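Tidying a Bed by Asking First: Pictures from the Work

This gallery belongs to our study on how a robot can put a bedroom in order when the person who sleeps there has their own idea of order. The paper is with the reviewers and we hope for an answer in December. Until then we share some pictures, with short notes on the method, because many visitors of the group page wrote to us that they could not imagine the task from the abstract only.

The method is called Tandum. In a few words, the robot looks at the bed, makes a list of the things it believes do not belong there, and gives each one a value for how sure it is. Only for the unsure things it asks a question. Beat Wyss wrote the part that chooses the questions, and Itzel Mendoza is responsible for everything with cloth, which was the harder half of the work.

Page last changed: September 4, 2021

1. What belongs on a bed

A pillow belongs on a bed and a shirt usually does not, but both are soft and both have folds. Our first detector looked mostly at shape, and it mixed them up very often. The second one also uses the pattern and the position relative to the headboard. 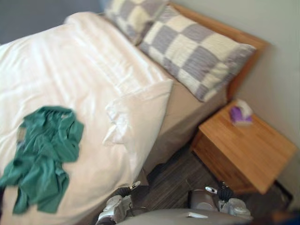
White things on a white duvet were the most difficult for us. The edge between two white fabrics is weak, so the depth values must help, and on soft material they are noisy too. Renato Fuentealba solved a good part of it by letting the head move a little between two views and keeping only the edges which stay in both. It costs 4 seconds more for each look. We think it is worth the time, although Abundio Carrillo does not agree and would prefer a better sensor.

2. Which garment first

When two garments lie close together, the planner must decide if they are one thing or two. A wrong decision has a price: if it takes them for one thing, the grasp point may fall in the space between them. We use colour for the first division and then check the height of the cloth along the border.

For the grasp itself we look for a fold that stands up from the bed. Flat cloth is hard to take without catching the duvet also. In the trials, the duvet came up together with the garment 8 times from 70 grasps, and most of those were in the first version of the planner. Tane Cosgrove later added a small sideways movement before lifting, and with it the problem became rare. 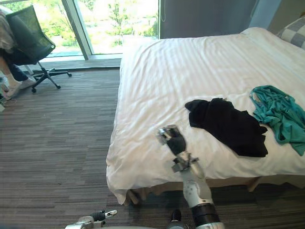 3. What we measured

We compared Tandum with two other ways of working. One never asks and follows only its own list. The other asks about every object. The first was quick, but it put away things that people wanted to keep on the bed. The second made few mistakes, and the participants found it tiring. Tandum asked 2 questions per bed in the median case, and its number of mistakes was close to the one that always asks.

The limits should also be said. All beds in the study were made or almost made. We did not try a bed with the duvet pushed to one side, and we do not expect that the present detector can manage it. The participants were adults who knew that they take part in a study, so they were perhaps more patient with the questions than they would be at home.

Code for the question part will be put on this page after the review. For the cloth data, please write to Itzel Mendoza.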